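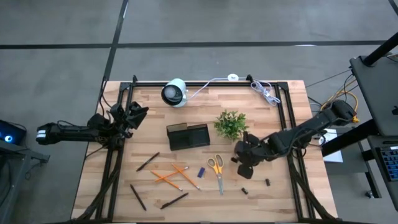

Demo table, both arms mounted, desk items laid out on the wood.

**Ticket 856: desk tidy demo, right arm stops before grasp**
Opened by: Aba Amissah
Site: Prutden, open day setup
Software: Endora
Status: monitoring

**Problem**
During rehearsal for the July open day, the right arm went to its approach pose and stayed there with the gripper open. No fault on the console. The left arm kept taking commands. Happened on 2 runs before lunch.

**Log**

9:05 Restarted Endora. Both arms homed. Started the tidy routine and got the same stop on the right.

9:20 Checked the connectors at the right arm base. All seated. Swapped the data cable anyway, no change.

9:50 Found the grasp timeout for the right arm set to 5 seconds. Left arm uses the default. Looks like a leftover from the Alhassan visit. Set it back to default and saved the profile.

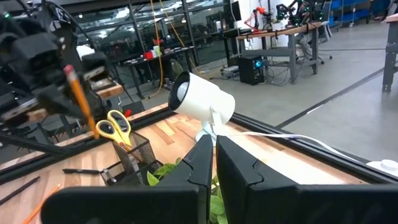
10:30 Ran the full routine again with the pens, pencils and scissors. Right arm did not stall. Left the lamp where it was so the lighting stays the same for visitors.

11:15 Firier asked if guests can move the items between runs. Yes, but only with both arms parked and the operator at the keyboard.

**Still open**
- Endora should show a message when a grasp times out. Sent as a separate request.
- Load the saved profile after every restart. It does not load on its own.
- Keep this ticket open until the last group has gone through.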